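Plulelley Tabletop Kit: Gallery

Welcome to our gallery page. We are a small shop and we sell and set up the Plulelley, a two-finger gripper kit for table work, with a wrist camera included. Many customers write to us and ask the same thing: what does the camera see when the arm is working? So we decided to make this page in simple words, with one look from the wrist and some notes for people who are thinking to buy.

The kit is intended for schools, small laboratories and people who want to teach an arm to handle everyday things. It is not a factory product, and we do not recommend it for heavy loads.

What is in the box

The gripper with two fingers, the wrist camera, the cable set, a mounting plate, and the Flikano software on a memory stick. The screws are packed in two small bags. Please do not mix them, the lengths are different and the long ones can damage the thread of the mounting plate.

The table set

Toy food is sold separately under the name Khosravi Set. There are 19 pieces in the full set. We like to begin with food shapes because each one asks for a different grip, and a fall from the table does no harm to them.

Work at hand: bottle and banana

Ketchup bottle lying across the plate, partly peeled banana on the white table beside it. Both black fingers are in view from the wrist, with open space between them. The banana is a difficult shape for a beginner, as the peel goes out in several directions and it is not easy to decide where to take it.

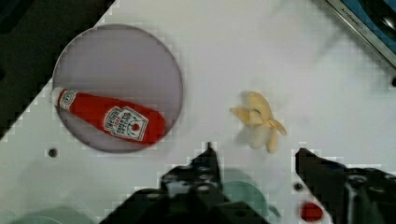 Notes on the camera

The picture is made small before it is saved, so fine print on labels becomes soft. For training this was enough in our tests. If you need to read labels, please write to us before ordering and we will explain the larger camera, which has a longer delivery time.

The camera is fixed at the wrist and moves together with the fingers. After each time you remove it for cleaning, please run the alignment step again in Flikano. It takes 2 minutes. If you skip it, the arm will close the fingers a little to the side of the object.

Recording

One memory stick holds 1,000 short recordings at the normal setting. You can stop and continue later, the program keeps your place. Our own demonstration collection now has 3,070 recordings, and buyers of the kit can download it without extra payment.

Orders and questions

The kit is delivered by our partner Fomomier. Orders which we receive before noon are packed on the same working day. The next group of kits will be ready in October. For schools we can prepare a written offer, only tell us how many tables you have and what arm you already use.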